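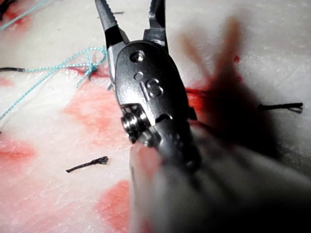

**Korkport practice pads and braided thread: a buyer's review**

Our training lab at Mosberg spends more on things that get thrown away than I expected when I wrote the first budget. The robot is a fixed cost. The pads, thread and needles are what I have to justify every April, so I kept notes on the Korkport pads through one full order.

We bought 100 pads at 219 dollars per carton, two cartons to cover the lot. The Duangkaew pads we used before were 317 dollars a carton for the same quantity. Shipping was equal.

**Surface.** The Korkport pad is pale and slightly glossy, with fine creases. It takes a needle well and the cut edges hold a stitch without tearing if the trainee follows the curve. Pull straight up and it will tear, as the old ones did. 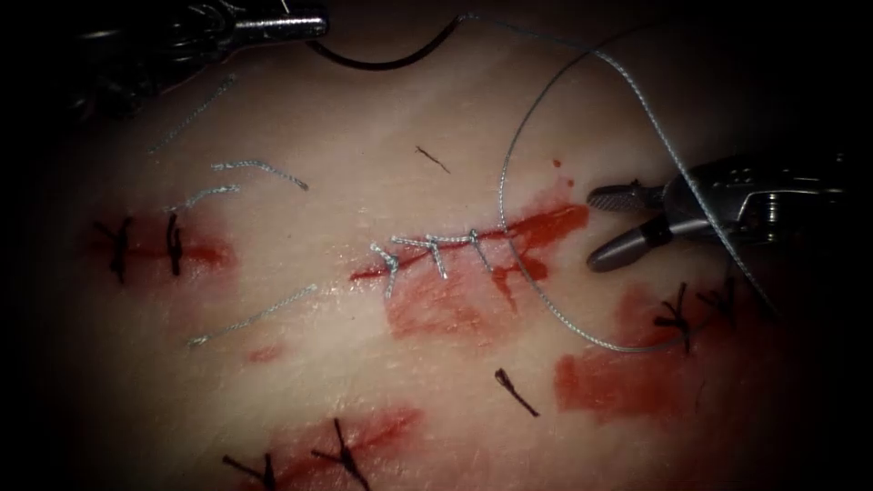 We put several incisions on each pad and go back to it until there is no clean length left to cut. Old black stitches stay in. This makes a used pad messy to look at, but a pad shared between trainees costs half as much per person, and I plan the order on that basis.

**Thread.** Braided, bought separately. Budget more of it than the supplier's chart suggests. Beginners cut long tails and start over, and the clippings add up. The blue-gray shows up well against the pad. Black is easier to see once the red has been applied, so we order both.

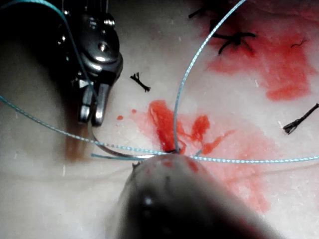

Vol. 2, p. 19

**Simulated blood.** Sold by Ustum in small bottles. It stains the pad and does not wipe off fully. I would skip it for first sessions and save the money. For later sessions the instructors want it, and I have stopped arguing.

**Instruments.** Keep these on a separate budget line from the pads. Needle drivers wear at the jaws and have a limited number of uses, and a pair should be priced as a pair. Bjarke Gunnlaugsson, who handles our service contract, had me set aside replacement money in the first year. I had planned to wait until the second, and he was right.
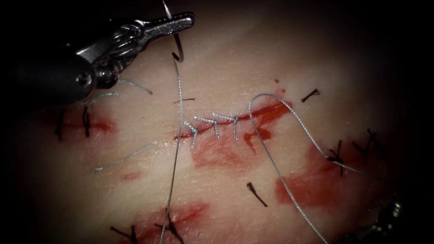 ## What I would order again

- Korkport pads, yes, at the current price.
- Thread in two colors, with a spare box.
- Ustum blood, one bottle per term.
- No starter kit. It includes hand tools we don't use at the robot.

My one complaint is the packaging. The pads come stacked without dividers and the bottom ones arrive with a bend. They flatten overnight under a book.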